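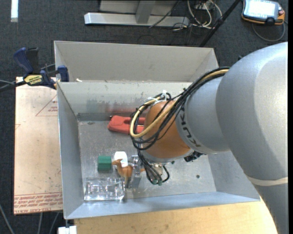
Electrolyser stack 2 — CO output dropping overnight

Status: open, then closed, then open again (sorry)
Raised by: Ivan Levchenko
Site: Pomthorpe test hall

Right, so I came in this morning to find the CO reading on stack 2 well down on where I'd left it, and hydrogen creeping up to match. Stack 1 is on the same CO2 feed and it's perfectly happy, so I'm ruling out the gas supply for now. Current was steady all night according to the log. Cell voltage had drifted up a bit, nothing dramatic, but it's a nice smooth slope and I don't like smooth slopes.

First thing I tried was the obvious one, a flush of the cathode side with clean water. I did that for 7 minutes, let it settle and brought the current back up gently. CO came back almost to normal and I got very pleased with myself and closed the ticket. By lunch it was sliding again. Reopened.

Next I had a look at the humidifier (the Kiltetti one, with the lid that never goes back on straight). Set point is 58 degrees and the display says 58 degrees, so I believed it, which was daft of me. Stuck a hand-held probe in the line and it was a good deal cooler than that by the time the gas reached the stack. The heating tape on the last bit of pipe had come unplugged! I'd love to blame someone but I was the last one behind that panel.

Plugged it back in, flushed again, restarted. Left it alone while I did the filters on the other rig.

Update, 4 pm: holding. Hydrogen is back down in the weeds where it belongs. I'm fairly sure what we had was salt building up in the gas channels — dry gas on the cathode side, potassium comes across the membrane, and it sits there as a white crust and blocks the CO2 from getting in. I haven't opened the cell so I can't swear to it. If it drops again I'll take it apart and send photos.

Update, next morning: still holding, but there's a small wobble in the back pressure that I hadn't spotted before. It goes up, sticks, then lets go. Checked the regulator and it's fine. Checked the drain trap and found it half full, so the extra moisture is now collecting there and burping. Emptied it and the wobble went away. I've put the trap on the daily sheet until we get a bigger one, and I've asked Derkach for a price.

For anyone picking this up while I'm over at Jorkotlow: don't go by the humidifier display, use the probe. The log file you want is run 525, and the one before it has the slope in it if you want to see what it looks like going wrong. If hydrogen starts to climb, flush first and ask questions after. Please don't turn the current up to compensate, it makes the crust worse and I'll be the one scraping it out.

Leaving this open until the new trap is fitted.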